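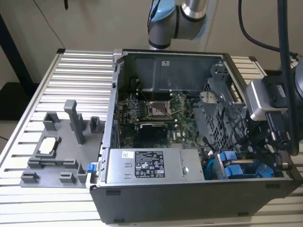
Nestor Magbanua wrote in to say that his machine passed every test on the bench and then shut down within a minute of being put back under the desk, and that he had already replaced the power supply once. The fault in his case was the wall socket. The procedure below begins with the supply outside the computer for that reason, and only then moves inside.

Finding the cause of random shutdowns in a desktop PC

Scope

These steps apply to a desktop computer that switches off without warning, with no error message and no normal shutdown sequence. They do not cover laptops, or machines that freeze with the picture still on the screen. Allow an afternoon. You will need a crosshead screwdriver, a second mains lead, a notebook and a soft brush.

Step 1. Record the pattern

Write down the time of each shutdown, what was running and what else was switched on in the room. Continue until there are at least four entries. A machine that fails only under load points to heat or the power supply. A machine that fails while idle points to the mains, the power button or memory.

Step 2. Read the system log

In Windows, open Event Viewer, then Windows Logs, then System. Look for Kernel-Power entries with event ID 41. This entry confirms that the computer lost power or reset without shutting down properly. It does not give the cause. Check the entries immediately before it for disk or hardware errors (source WHEA-Logger) and copy these into the notebook.

On Linux, use journalctl -b -1 -e to see the end of the log from the previous boot. A log that stops in the middle of ordinary activity is consistent with a loss of power.

Step 3. Rule out the mains

Plug the computer directly into a wall socket, without an extension lead. Swap the mains lead for the spare. If the fault persists, try a socket on a different circuit. Kitchens are usually on a separate one.

If the fault disappears, put the original parts back one at a time until it returns. Do not open or repair a wall socket yourself unless you are qualified to do so.

Step 4. Check temperatures

Install a monitoring program and log the processor and graphics temperatures at intervals of 2 seconds. Run a stress test for 15 minutes. Compare the highest reading with the limit published by the manufacturer of the part. If the log climbs steadily and ends near that limit, go to step 5. If it levels off well below, go to step 6.

Step 5. Clean and reseat the cooling

Shut down, switch off at the wall and remove the lead. Hold the power button in for a few seconds to discharge the supply. Touch bare metal on the case before touching any part.

Brush dust from the fans and heatsink fins, holding each fan still. If the processor cooler has to come off, warm the machine up beforehand to soften the old paste, and twist the cooler gently before lifting. Clean both surfaces with isopropyl alcohol and apply fresh paste. Do not touch the contacts in the processor socket. Bent pins there can seldom be straightened.

Step 6. Test the memory

Fit one module only, in the slot given in the manual. Run a full pass of a memory tester overnight. Repeat for each module. Any error at all is a failure.

Step 7. Swap the power supply

Use a known good unit of equal or higher rating. Never reuse the modular cables from the old one, even where the plugs fit. The pin layout at the supply end varies between makers.

Step 8. Disconnect the power button

A sticking button can switch the machine off. Start the computer, then pull the front panel power lead from its header and leave it running. If it stays up for a full day, replace the switch.

Corrections to Ayodele Haruna. Last revised in January, when step 8 was added.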